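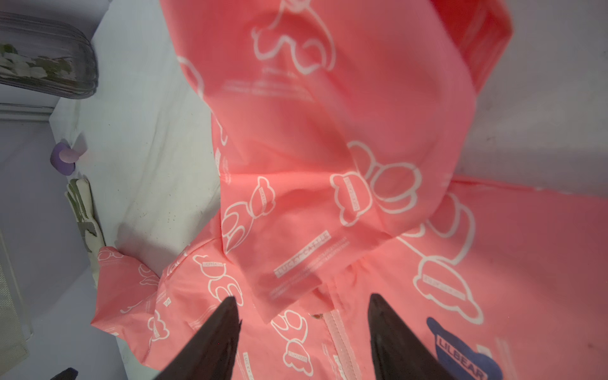 *Figure 6.1. Gripper fingers on either side of the zip of a child's jacket, from the wrist camera.*

# Chapter 6: Working Rules for Cells That Handle Soft Goods

Most written rules for robot cells were drafted with rigid parts in mind. A casting or a carton keeps its shape between one cycle and the next, so its position can be given by a few numbers and checked against a drawing. A garment cannot be treated in this way. It folds over itself, hides its own fastenings and moves when any part of it is pulled. The rules in this chapter deal with that difference. They cover cell layout, inspection before work, limits on grip and pull, and the records to be kept.

The chapter assumes that the reader has completed the risk assessment described in Chapter 4 and can tell a protective stop from an emergency stop. It does not replace the safety standards in force at the reader's own site. Where a site rule is stricter than one given here, the site rule applies.

## 6.1 Terms used

**Workpiece.** The garment or cloth being handled, including zips, cords, patches and labels.

**Working surface.** The part of the table that either arm can reach with the gripper closed.

**Shared zone.** The volume that both arms can enter. In a two-arm cell this is usually the middle of the table, and it is where most faults are recorded.

**Loose item.** Anything on the working surface that is neither the workpiece nor fixed down.

**Snag point.** A place where cloth can catch on a finger, a cable or the table edge. Hoods and open cuffs are treated as snag points whether or not they have caught before.

## 6.2 Layout of a two-arm cell

The usual layout puts both arms on a common rail along the front edge of the table, with the workpiece spread between them and the frame closing off the back and sides. The rail fixes the distance between the bases, and this distance must be entered in the cell record. If a base is moved along the rail, even by 2 mm, the shared zone has changed and must be checked again before the arms are run together.

A jacket is normally laid with the front facing up and the zip running from the back of the table to the front. Both sleeves are drawn out to the sides. One arm may then work at the hood or collar while the other stays near the opposite shoulder. Cables deserve separate attention in this position – a camera cable that hangs clear over an empty table may lie across a raised hood.
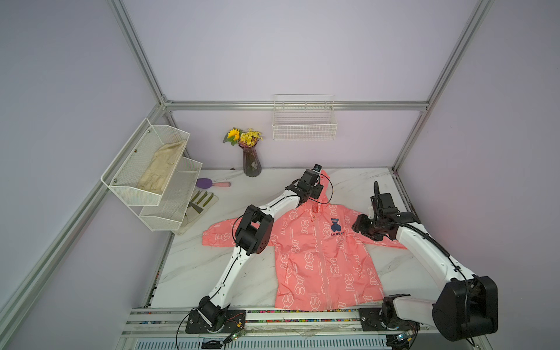

## 6.3 Inspection before work

The operator carries out the following checks with the arms stopped.

1. Compare the workpiece with the job sheet. Record its type, size and fastening.
2. Spread the workpiece flat and confirm that the full length of the zip can be seen from the fixed camera.
3. Look for loose items within reach of either arm. Gloves and hand tools are the items most often missed. Remove them or enter them on the sheet as permitted.
4. Follow each cable from base to gripper by eye. Cables must not pass beneath the workpiece.
5. Confirm that both wrist cameras give a live picture.

The Hinds sheet, used for the exercises in this book, allows 60 seconds for the full set. A cell that regularly needs longer should be reviewed for layout faults before the time allowance is changed.

## 6.4 Approach to a fastening

A zip is approached from above, with the fingers open and one on each side of the tape. The fingers should not close until the wrist camera shows the tape between the two tips. Printed cloth makes this harder, as an outline or a block of small lettering may be taken for a seam. Detection settings tested only on plain cloth are therefore not accepted as proof for patterned cloth.

Speed on the final approach is set by the slower of two limits: the site limit for the shared zone, and the limit found by trial for the cloth in use. Both figures are entered in the cell record, with the date of the trial – for instance, 29th August.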